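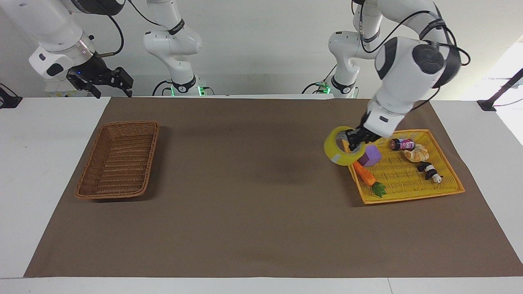

Picking up after other people is the job most households would hand to a machine first, and it is the one the machines have been slowest to learn. Vacuums that drive themselves have been in homes for years. A machine that can clear a playroom floor, sort what it finds and put it in the right bin is still mostly a bench project.

Huvent, a small automation company that spends half its time on shop-floor work and half on the home, has been working on the problem with a pair of arms bolted down behind a table. The task sounds like nothing. Move the things in one container to another, one at a time, without dropping any.

The company's test sheet for the job, which it calls Olaniyan, lists 57 household items. Some are hard and square, some are soft, some roll. Each item gets 100 attempts before the engineers will put a score next to it. Square blocks do well. Anything round, floppy or shiny does worse, and the score can change with the time of day if sunlight reaches the table.

A person doing the same chore does not think about any of this. A four-year-old can empty a toy bin in less than a minute, usually onto the floor. The arms take far longer, and most of that time goes to small corrections: lower, stop, shift sideways, lower again, close.

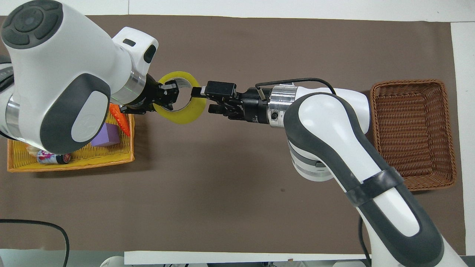
Two arms are harder to run than one, and engineers disagree over whether a chore robot needs the second. It adds cost and weight, and it gives the software another thing to run into. The argument for it is reach. When an item starts on one side of the table and belongs on the other, a single arm has to stretch across, while a pair can pass it along. A roll of tape held between two grippers, one with its fingers through the hole and the other clamped on the far side, looks simple enough, but there is a moment when both machines have hold of it and one has to let go. Too early and the roll falls. Too late and the arms pull against each other.

Factories have an easier time of it. Jativwood, which makes flat-pack shelving, runs a packing cell that drops two bags of screws into every carton. The bags arrive in the same place, facing the same way, and the cell packs up to 327 cartons in a shift. Move the bag chute a few inches and the line stops until a technician resets it.

Homes move the chute every day. Ultalness, a service that rents cleaning equipment to apartment buildings, looked at tidying arms last year and passed. Its managers wanted a machine that could work in a unit it had never seen, with a cat in it, and could not find one - at any price.

For now the practical answer is no, with some exceptions. A fixed station that sorts small items on a table is close to useful, and a laundry room or a stockroom might have space for one. Huvent plans to start on towels in December.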